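How I Get a Load Out of the Dryer Without Ironing Half of It

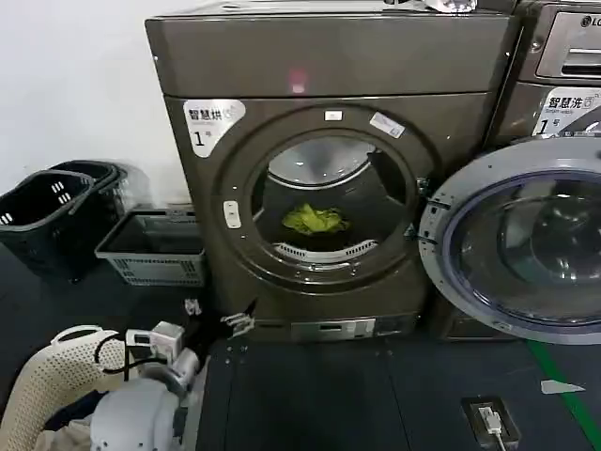 Words by Chiamaka Ekpo
Posted Sat 20 April in Laundry and Linens
Filed under: drying, folding, small garments

I used to be a terrible tumble dryer user. I'd stuff it full, pick the longest programme, wander off to do something else and come back the next morning to a drum of warm-coloured origami. Then I'd spend Sunday evening ironing things that had no business being ironed (tea towels! pyjamas!). I've got a lot better at it since January, mainly because I got fed up, and a few of you asked me to write down what I do now. So this is the whole routine, from the washer door to the airing cupboard, with all my little fussy bits left in.

What you need

A dryer and a washer, side by side if you're lucky.
At least one basket or crate with slots in the sides.
A second basket for the things that aren't going in the dryer.
A soft brush or an old dry flannel for the fluff.
A clear flat surface to fold on.

Mine is all very plain stuff. Slotted plastic baskets are my favourite because they stack when you're done and they let the air through, and if you leave a damp towel in one by mistake it doesn't go sour quite as fast. Wicker looks lovely and snags everything I own.

Before anything goes in

Open the washer door as wide as it will go. I mean right back, so you can get both arms in and see what you're doing. Pull things out one at a time and give each one a proper shake, the sort that makes a cracking noise. I do this with everything, even socks. It feels silly for the first week and then you notice that the sleeves aren't knotted round each other any more and you never want to stop.

As you shake, sort. I have two piles:

Going in the dryer: cotton tops, towels, bedding, pants, most socks.
Not going in: anything wool, anything with a stretchy waistband I care about, anything with a stuck-on print.

Check the care label if you're not sure. The symbol you want is a square with a circle in it, and if there's a cross through it, leave the thing out. Dots inside the circle tell you about heat: one for low, two for normal. I mostly run on low whatever it says. It takes longer but my T-shirts have stopped creeping up my stomach.

Clean the filter first, every single time. On some machines it's down in the door opening and on others it pulls out from the top, so look in your booklet if you've never found yours (no shame, my cousin Tamunoemi Tamuno had hers for two years before she knew it came out). Peel the fluff off in one sheet if you can, it's very satisfying, then go over it with the dry flannel.

Loading

Half full is plenty. If you can't see a good gap at the top of the drum, take something out. Clothes need to fall as they turn and if they're packed in they just go round in a lump, dry on the outside and soggy in the middle.

Put like with like. One heavy towel in with thin shirts means the shirts are baked by the time the towel is done. Sheets go in by themselves, or they swallow everything else and you find a damp sock in the corner of a duvet cover three days later. Button the cover up first!

Turn dark things inside out, do up zips, and empty the pockets again even though you did it before the wash. I once dried a lip balm. I won't go on about it.

Taking it out

Be there when it finishes. I set an alarm on my phone, and if I know I'll be out I just don't start the load. Things left sitting in a heap cool down creased and that's it, you're back at the ironing board.

Open the door, take out the tops and shirts first and lay them flat over the edge of the basket. Towels and socks can wait at the bottom. Then have a look all the way round the inside of the drum, and run your hand along the top as well as the bottom. There's nearly always one left behind, usually something small and light. A single crumpled top can sit in there quite happily and go through the next load, and if the next load is black towels you'll be picking bits off it until Christmas.

If something comes out still a bit damp at the seams, hang it up. Don't put it back for another go by itself, it'll only flop about and crease.

Folding straight away

I fold within a few minutes, standing up, with the basket at about hip height on a chair so I'm not bending. Smooth each piece with the flat of your hand while it's still warm and you've done most of what an iron would do. Shirts go on hangers with the top button done up. Everything else gets folded in thirds and stacked by whose drawer it belongs in.

Finishing up

Wipe round the rim of the drum and the door seal, clear the filter again if you've done towels, and leave the washer door open so the inside can dry out. Same for the detergent drawer, pull it out a crack. Baskets back inside each other, tilted up against the wall so I can still get to the machines.

Next time I'm doing duvets, which need a post to themselves.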